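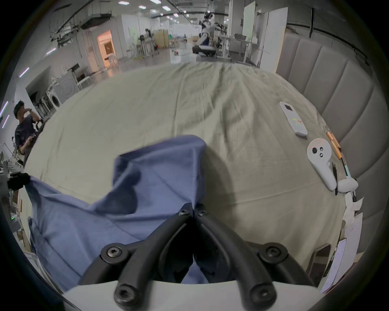
Slate-blue cloth, crumpled.

Threads > Textiles > Dye and wash
2 min read

1/ A short thread on why blue cotton loses color in the wash, and what a home test can tell you. The dye class matters more than the detergent brand.

2/ Reactive dyes bond to the cellulose. Indigo and other vat dyes sit in the fiber as insoluble particles, and direct dyes are held weakly. All three can give the same blue on the shelf.

3/ Rubbing and washing are separate tests. Indigo survives hot water fairly well but comes off on a dry white cloth. Direct dyes do the opposite - fine when rubbed, poor in the wash.

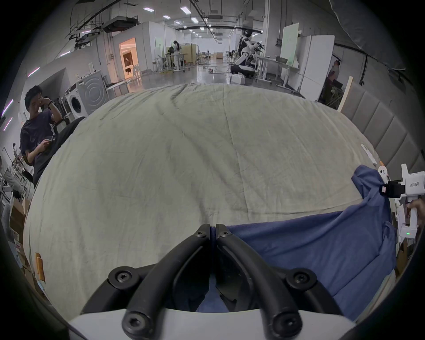

4/ Staining is the other half of the problem. Dye that leaves one item has to go somewhere, and pale cotton takes it up readily. A dark blue garment on a light grayish-green sheet is the pairing I would keep out of the same load until the blue has been through a few washes alone. Polyester picks up far less.

5/ Home test: damp white cotton, pressed on an inside seam for 11 minutes under a heavy book. Any visible blue means wash separately. Kartini Harahap at Saltoven suggests repeating it after wash 2, and I agree.

6/ Temperature: I use 37 C for unknown blues. Hotter water speeds up the release of loose dye, so save it for items that have passed.

7/ Salt and vinegar do not set dye in finished cloth. Salt helps direct dyes move onto fiber in the dye bath, before rinsing. Vinegar is for acid dyes on wool and silk.

8/ Next thread: gray scales, and how to read them under a kitchen bulb.

Last updated: September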